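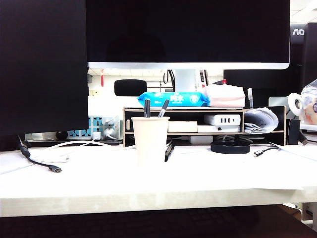
Übung im Roboterkurs Lesavura: Kabel greifen

Stand: 13 April 2018

In dieser Übung lernt der Greifer, einen USB-C-Stecker vom Tisch aufzunehmen. Bitte startet zuerst das Programm Welum und fahrt den Arm in die Grundstellung. Die Geschwindigkeit stellt man auf 19 Prozent ein.

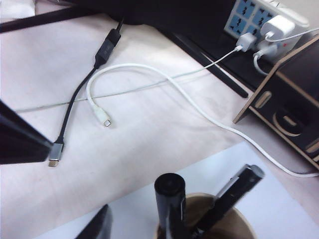

Die Wahl des Zielpunktes ist der schwierigste Schritt. Klickt im Kamerabild immer auf den Stecker selbst und nicht auf das Kabel. Der silberne Stecker am schwarzen Kabel ist leicht zu finden, das dünne helle Kabel dagegen hebt sich kaum vom Tisch ab. Wo die Kabel sich kreuzen, soll man nicht greifen.

Danach den Greifer langsam schließen und 63 mm anheben. Den Versuch bitte im Protokoll eintragen.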